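Wurneo Coated Wire Dish Rack, Series 2

Product code: WDR-2
Supplied by: Isgate Kitchen Supply

Overview

The Series 2 is a one-piece, open-frame rack for draining plates, bowls and cups. It is made of steel wire with a baked polymer coating and has no moving parts. It ships assembled. The rack replaces Series 1, which had a separate base tray and is no longer stocked.

Specifications

Frame: welded steel wire
Coating: baked polymer, food safe
Rod spacing: 25 mm
Plate slots: 11
Maximum plate thickness: 19 mm
Feet: push-on caps, set of four
Colors: see current color card

Loading

Place plates upright with the eating surface facing the same way. Deep bowls take up two slots. Put heavy pans across the long rails and never on the end rail alone. Cups go upside down along the outer side.

The rack does not collect water. Use it on a sink drainer or with the Falcão drip mat, sold separately. The mat is cut to the Series 2 footprint and does not fit Series 1.

Care

Wash by hand with mild soap and a soft cloth. Do not use steel wool or chlorine cleaners. Wipe the welds dry after washing. If the coating chips, sand the spot lightly and apply Fustov touch-up paint in two thin coats. Allow 25 hours before the rack is used again.

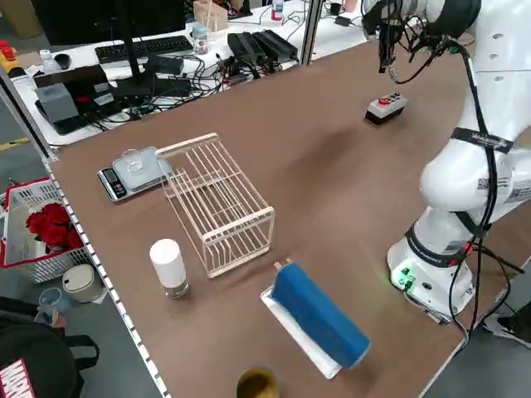
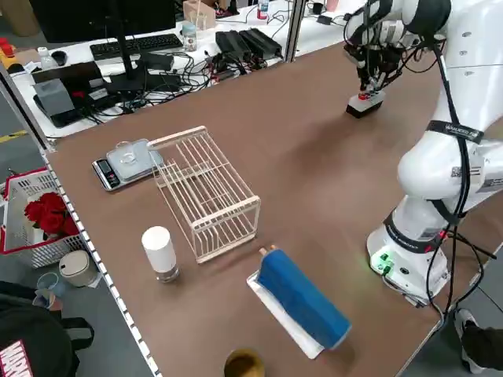
Spare parts

Foot caps are sold in sets of four. Caps from the first production run in August have a narrower bore and must be pushed on with warm water. Later caps fit dry. The two types should not be mixed on one rack, as the heights differ slightly.

Revision note

Sat 21 September: maximum plate thickness corrected, care section rewritten by Vanderleia Frota. Earlier copies of this page should be discarded.

Ordering

Single racks ship in a flat carton. Trade cartons hold 11 racks of one color. Mixed cartons are not available. For trade orders and spare caps, contact Ismael Barbosa at the Isgate parts desk and quote the product code. Returns are accepted unwashed and in the original carton.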